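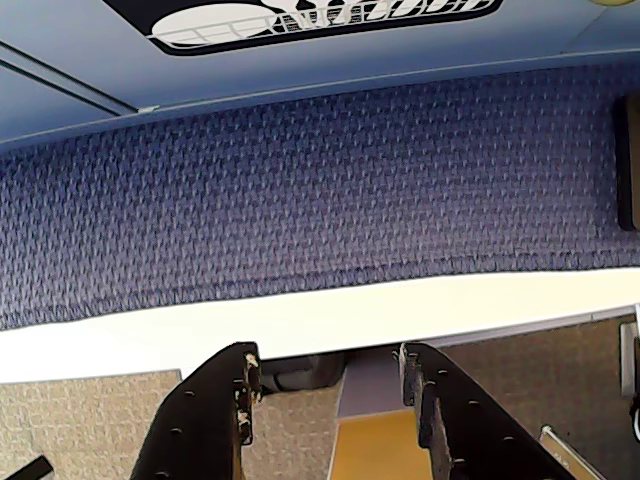
Gosska, February 2018

I've finally had a proper go at teaching the robot by hand, and I've been grinning about it all day! Seema Bajpai has been telling me for ages that I'd enjoy this part more than writing code, and she was right.

The idea is simple enough. You move the gripper through the job yourself, the software (we use Clerkine) records where everything went, and later on the robot tries to do the same from what it has seen. No typing in positions, no sums on the back of an envelope. You just do the thing, again and again, and try to do it nicely.

Doing it nicely is the hard bit. My first 5 runs were dreadful - I kept closing the fingers far too early, well before I was lined up, and then having to open them and creep forward again. All of that goes into the recording, dithering included. Seema's advice was to get the two black fingers open and level first, stop for a breath, and only then go in. It's slower, but my runs after that looked much more alike, and she says that matters more than speed.

I also learned to watch the gap between the fingers and forget about the rest of the arm. On the screen those two plates with their rows of little holes take up a lot of the view, and for the first hour I found them a nuisance. Now I steer by them, a bit like the bonnet of a car. I still can't judge distance over patterned fabric, mind you, so I go in gently there.

We're hoping to collect up to 2,000 runs by September, which sounds mad from where I'm sitting, but Chauhan managed six in one go before lunch, so who knows. Next week I get to try the remote control properly, with both hands on the sticks, and I can't wait.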